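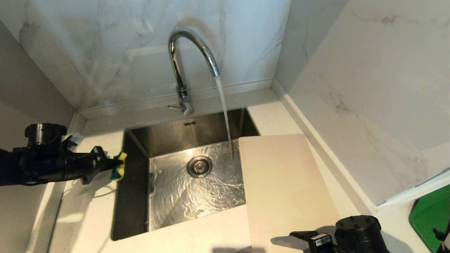 Sponge in the left gripper, cutting board parked half over the sink, water already on.

By Shobha Suvarna, September 2024
Last updated 9 November 2024

I've had a lot of messages asking how I get the robot to do the cutting board, and I keep promising to write it up, and then I had The Flood (my sister-in-law Nandini's name for it) and the page turned into something else. So if you came for "how to wash a board with two arms and a sponge," some of that is in here, but mostly it's about how I managed to put water across the counter, down the front of the cabinets and into a connector, and what I do differently now.

What happened first. I had started the board-washing routine, the same one I'd run all summer. Water on, sponge in one gripper, board in the other, off we go. I turn the faucet on by hand because I've never gotten the arms to work the lever without shoving it all the way over. Then the phone rang in the other room and I went to get it. I was gone 12 minutes. I know because I looked at the call afterward, feeling sick.

At some point in those 12 minutes the right gripper faulted and opened. The board dropped flat, half in and half out of the sink, with its top corner right under the stream. If you've ever put a spoon under a faucet by mistake you know exactly what a flat board does! It made a lovely wide sheet of water, straight over the front rim, across the counter and onto my floor. The arms, meanwhile, had stopped dead where they were, which is what they're supposed to do on a fault. The faucet had not, because the faucet has no idea there's a robot.

I'll own up to the worst part. I ran in and grabbed the board with wet hands, standing in the puddle, with everything still plugged in. Please don't. Nothing happened to me, but I've thought about it plenty.

If it goes wrong while the water's on

Kill the power first, the water second. My outlet is at the end of the counter, well away from the sink, and I now use a power strip with a big switch hung on the side of the cabinet where I can hit it without leaning over anything. If you'd have to stand in water to reach the switch, go to the breaker. Then the faucet. Then the board.

Be ready for the arms to sag when the power goes. Mine do, slowly at the shoulder and faster at the wrist, and whatever they're holding comes down too. I stand to one side and let them settle. Don't try to catch one. Nandini got her thumb between the board and the sink rim that way, just a bruise, but she said a word I hadn't heard from her before.

Don't power up again to "see if it's okay." I did, after wiping everything down and feeling pleased with myself, and the wrist twitched twice and quit. Water had run along a cable and into the plug at the end of it. I left it unplugged with a fan on it for three days and it still didn't come back, so that was $80 for a new wrist cable from Panicker, plus shipping, plus me on my back under the counter with a flashlight in my teeth.

Why the gripper let go

I blamed the soap for a week. Then I went through the log with the man at the repair place in Flondmont (very patient, bless him) and it was heat. A wet board is slippery, so I had cranked the grip force up to 7, and holding a heavy board at an angle with the grip that high makes the little motor in the gripper hot. When it gets too hot it protects itself by shutting off, and when it shuts off the fingers relax. Makes sense for the motor. Not so great for my floor.

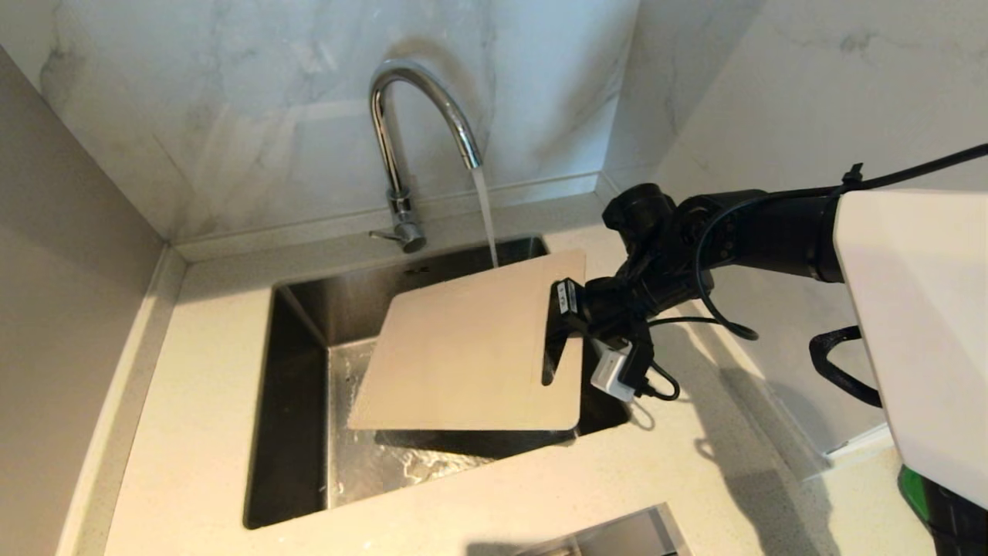 Board tilted close to the stream, right arm on the handle end.

I rinse the board at a slant these days, low corner pointing down into the front of the basin, so the water has somewhere sensible to go. Before, I had it nearly level because it looked tidier to me, and all that did was spread the splash around. I also dropped the grip to 3 and put a strip of rubber shelf liner inside each finger pad. It holds better than the high setting ever did with bare fingers. Swap the liner when it gets slimy, and it will get slimy.

A few other things I changed:

Short holds. The routine used to keep the board up in the air for the whole scrub. Now it rests the board on the rim of the sink between passes so the gripper gets a break. It takes longer. I don't care, I'm right there drinking my tea.

Water on late, off early. I scrub with a damp, soapy sponge and the faucet off, and only turn the water on for the rinse. It saves water too, though I can't claim I did it for that reason.

A thin stream. You don't need it blasting. With a thin one, if the board slips, you get a dribble over the edge and time to deal with it.

Drip loops. This one came from my electrician cousin and it's the cheapest fix on the page. Any cable near the sink should dip down lower than its plug before it comes back up, so that water running along it drips off at the bottom of the dip. Mine had been sloping right down into the connector like a little slide. Check that the dip doesn't snag when the arm moves, though. Run the whole routine dry once, at slow speed, and watch the cables the entire time, not the board.

A clear drain. Look at the strainer before you start. One cabbage leaf is enough to turn a sink into a bathtub.

Stay in the room. I used to think of the robot like the dishwasher, press and leave. Nope. If the phone goes now, I turn the faucet off and pause the arms before I pick up, and people can wait.

Things I tried that weren't worth it

Plastic bags over the wrists. They trapped the damp, and one got caught in the fingers.

A Binach leak alarm on the floor. It works fine, but by the time there's water on the floor it has already been all over the counter. I've moved mine inside the cabinet under the sink, where it's handy for ordinary leaks.

Update: several of you asked about knives. I don't let it near knives and I'm not going to write that page. A reader in Skemness wanted to know if the same routine does baking sheets, and mine does the small ones, with the grip left at 3 and the shelf liner on. The big one bangs the faucet every time, so I still do that by hand.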